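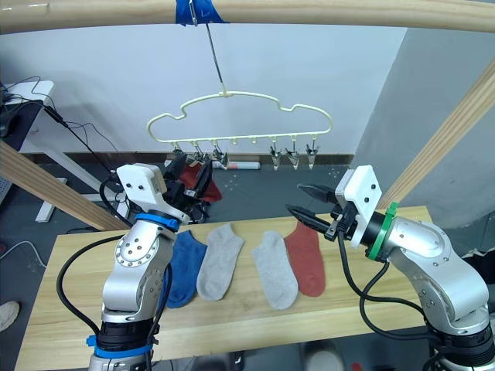 Yanling Xue wrote back on the storm page to say the bathtub trick doesn't work at her mum's place, walk-in shower only, so where is the water meant to go? Fair point. Lidded tubs. Clean ones, food grade, filled the night before and kept off the floor if there's any chance of water getting in. Her mum is at Nalden, the low side, so yes, off the floor.

More on getting an older person's unit ready for a big blow. Quick list, have to be out the door by four.

Medicines. Two weeks in a zip bag, script copies in the same bag. Ask the chemist early, they get slammed on the day. Insulin goes in a small esky with a frozen bottle wrapped in a tea towel, never right up against the ice.

Oxygen or a CPAP: ring the power company and get on the life support register. Do it in September, before the season. The form needs a doctor's signature and that can drag.

Torches, not candles. One by the bed, one in the loo. Headlamp if they use a walker, hands stay free. Check the batteries, take out the furry ones, wipe the contacts with a bit of vinegar on a cotton bud and dry it off.

Lift chairs and electric beds. Find out NOW how it comes down with no power. Some have a 9 volt backup, some have a crank, some have nothing at all. Ours is a Zorkel and the battery box is underneath at the back, took me ages to find.

Windows. Tape does nothing, skip it. Curtains shut, bed shifted to the inside wall, and pull the chair away from the glass as well.

Outside stuff: pots, bird feeder, the neighbours umbrella. All in the laundry or on its side against the wall.

Phone. Big numbers on a card, on paper, in their handbag. A power bank around 3000 is too small, gets you part of a charge if your lucky.

Gonzalo Palacios asks about tarps for after. Get the heavy one with the metal eyelets. The $99 one from Lurnar lasted us, the cheap blue one shredded by Wednesday. Dont go up yourself. Ring the SES and wait your turn.

Food that needs no cooking and no can opener. Ring pulls can be murder on sore hands so slide a spoon handle under and lever it up. Custard cups, soft fruit, crackers. Thickened drinks if they're on them, easy to forget.

Still to do: wet carpet, and what to photograph before you chuck it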